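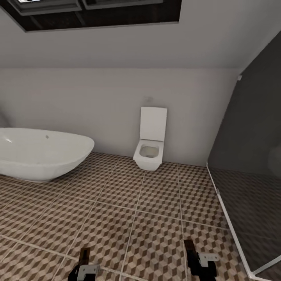
Tablet testers wanted for the Hariren reader

Hi, I'm Rosalba Pace, and I run the user testing for a little Android tablet called the Hariren. I'm looking for 40 people to live with one for a month, starting in June, and tell me what they think. If you've ever yelled at a touchscreen, I'd love to hear from you!

We ran a smaller round last winter and got 151 pages of notes back, which Tín Đinh and I read on the floor of my office with a lot of takeout. Most of it was about the keyboard. (We fixed the keyboard. Mostly. The space bar still has its moods.) This round I want to hear about reading, video calls, and what happens to the battery when somebody's nephew gets hold of it.

Who I'm looking for

Anybody 18 or over who has Wi-Fi at home and uses a screen most days. You don't need to be a gadget person. I already have plenty of gadget people, and they're great, but they find the settings menu in four seconds and then I learn nothing about the settings menu. If you've never owned a tablet, please apply. Same goes if you gave up on one and it's in a drawer someplace.

I'd also like a few folks who read in more than one language. Phong Nghiêm rebuilt our Vietnamese text display this spring and he's dying to have it picked apart by people who read long novels on it, accents and all.

What you'd be doing

Use the tablet the way you normally would, at least 10 minutes a day. Once a week you fill in a short form, right on the device. Twice during the month you get on a video call with me or Pushpa Tomar, half an hour each. She's much better at this than I am, so hope you get her. Calls can be as late as 8 p.m. if you work days.

There's an app on the tablet called Sầm that logs crashes and battery level. It doesn't record what you read, type, or watch, and you can switch it off whenever you want. Please do tell me if you switch it off, though, or I'll spend an afternoon thinking it's broken.

What you get

$292, paid by bank transfer after your second call. You also keep the case and the stylus. The tablet itself comes back to us in the prepaid box, sorry! These are pre-release units and Chiến Giáp in hardware wants to take every one of them apart.

If you have to drop out partway, that's fine, just let me know and we'll pay you for the weeks you did.

How to apply

Fill in the tester form on the Stistano website under Join a Study. It asks for your name, what phone or computer you use now, and one thing about it that bugs you. Go ahead and rant in that last box, I read them all.

We ship from our Vornisden office, only within the US this time. If you use a screen reader or need larger text, say so on the form and we'll set yours up before it goes out.

I'll write back to everyone, picked or not.

Rosalba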